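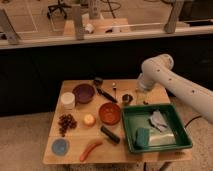

4.2 What counts as a cluttered table?

Much of the writing on household clutter treats the word as though its meaning were settled. We doubt that it is. In the surveys we reviewed while planning this study, "cluttered" was a box that respondents ticked or a number they circled, and hardly anyone asked what they had been looking at when they ticked it. A table with three bowls and some fruit on it may be a table in use. The same table an hour later, with the same bowls, may be a table that someone has failed to clear. The objects do not tell us which.

Figure 4. A mixed tabletop of the kind used in the sorting task, with bowls, utensils, a cup, fruit and a lidded-looking white container sharing one surface.

The tabletop in Figure 4 is a fair case to argue over. A purple bowl and an orange-brown bowl are both out, and a green tray takes up part of the space beside the latter. Grapes lie straight on the wood toward the left edge. A pale yellow fruit sits next to the orange-brown bowl, close enough that one could say it belongs with the bowl or that it has simply been left near it. Raters in our pilot were split on exactly this sort of placement, and we found no wording of the instructions that made the split go away.

The usual approach, following the Killden checklist, is to score a surface by the number of items that are "out of category." This sounds tidy. In practice the categories have to come from somewhere, and they tend to come from whoever wrote the checklist. Is a bowl out of category next to a utensil? Most people would say no. Is a dark cylindrical thing that might be a marker out of category in front of a bowl? Most would say yes, but only if they take it for a marker. Raters who read such an object as part of a kitchen tool scored the surface as neater, and they did so with no less confidence than the others. The checklist has no place to record that the rater was guessing.

We also have doubts about the claim, repeated in the Munteanu household studies, that people put things away by type. In that work, 400 adults were asked to describe how they would clear a table, and most of them described grouping: fruit together, tools together, dishes stacked. We do not dispute that they said so. Describing a task and doing it are different things, though, and a person asked to explain a chore will usually give the version that sounds organized. When 101 of our own participants cleared a mixed tabletop by hand, the first object moved was most often the one nearest the dominant hand. Type came into it later, once there was some free wood to work with, and for a good number of people it never came into it at all.

Containers complicate the picture further. A bowl can be something to put away or something to put things in, and the Killden scoring treats it only as the first. Our participants used bowls and trays as collecting points, sometimes without seeming to decide to. Once the fruit had gone into a bowl, the bowl was rarely moved again. Under the checklist this counts as one item left on the table, the same as a stray spoon. Asked afterward, almost all of these participants said the table was clear. We see no good reason to tell them they were wrong.

Closed containers were another matter. Short jars and tubs with flat lids were pushed toward the back edge and left there, and few people opened one to see whether it had room. Chin-lung Su, who coded the sessions, first marked this as "storage behavior," and the label survived two rounds of review before we dropped it. Sliding a jar out of the way is not storage. It is closer to what people do with a salt shaker when they need space for a plate.

None of this means that clutter cannot be measured. The Pluvness index, which scores free surface area and ignores what the objects are, gave steadier results across raters than anything based on categories. It has an obvious weakness — a large tray lying empty costs more than a handful of loose grapes — and we would not recommend it for comparing kitchens with workrooms. It scales from 0 to 1000, a precision the method does not earn, and we report it here in coarse bands only.

We also tried Clustum, which weights each item by its distance from the nearest similar item. The scores looked sensible at first. They stopped looking sensible when we changed the definition of "similar" from shape to use, at which point several of the neatest tables became some of the worst. Round fruit and round bowls are alike in shape, and a knife and a spatula may be alike in both. We could find no guidance in the published material on which reading to prefer, and results that rest on either one should be treated with caution until there is some.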